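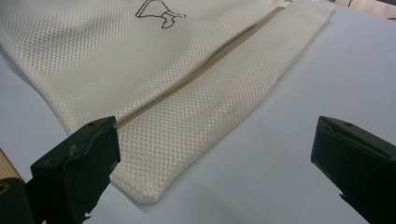

The mesh laundry bag on the bench at Kozma's open day, with the gripper fingers in front of it.

I'd been told to wear flat shoes and bring a jumper, which was good advice, as the Kozma workshop in Eltow is one long room with a big door at the end and they'd left it open for the visitors. This was the open day on 22nd May. I'd gone along expecting something with flashing lights (my nephew had promised me flashing lights!) and instead spent most of my afternoon at a bench, talking about laundry bags.

The person to blame is Nuala Scanlon, who runs the handling work there. She'd already been talking for three hours when I got to her and she was still going strong.

"People walk straight past this one to get to the big arm," she told me. "Then they come back, usually with a cup of tea, and ask why on earth we care about a net bag."

So I asked her why on earth they cared about a net bag.

"Have you ever tried to find the zip on one in the dark?" she said. "It's the same colour as the rest of it, it's soft, it goes wherever it likes. A box stays a box. You pick up one side of a bag and the other side has moved."

The tool on her bench is held in the hand, with a pair of black fingers that come together at the front. A person does the job with it and the record of what they did goes into Jindasmont, which is the name of the whole project (I asked where it came from and got two different answers). Nuala says they have 1065 goes saved so far, and she'd like a lot more before the winter. December is when they have to show the people at Wellent, who are paying for a good part of it, how far they've got.

I said it sounded like a lot of fiddling with laundry. "It is a lot of fiddling with laundry," she said. "My mother thinks I've gone into dry cleaning."

She let me have a turn. I won't pretend it went well. You squeeze, the fingers close, and you think you've got hold of the cloth when you've got hold of air. My second try was better and my third was worse than my first. There was a boy of seven behind me in the queue who did it straight off, and I've decided not to dwell on that.

Valeriano Palacios, who looks after the tools, was kinder. "Everybody looks at the bag," he said. "Look at the tips. Bring them down slowly, let them rest, and then close." He'd been saying this to visitors all day; there were 277 names in the book by then and he reckoned he'd spoken to most of them.

He was also the one who explained the sticks. A bundle of thin wooden ones, taped together near one end, goes inside the bag, so whoever has the tool is working on something they can see but can't touch directly.

"Through the net it all changes," Valeriano said. "You've got the sticks, which are stiff, and the cloth over them, which slides about. If you pinch too high you get cloth. If you pinch too low, also cloth!"

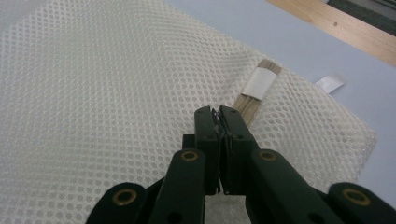 What happens next

I asked them both what they'd like to see it do in the end, and they didn't agree at all. Nuala wants a machine that can sort out a whole basket of mixed washing in a care home, bags and all, with no one standing over it. Valeriano would settle for one that could open a zip every time it was asked.

"He's got no ambition," Nuala said.

"I've got 49 zips in a drawer," said Valeriano, "and I've met every one of them."

They're running another open afternoon before the Wellent visit, and Nuala says I can have another go if I practise at home first. I've got my own laundry bag out ready, and a pair of salad tongs.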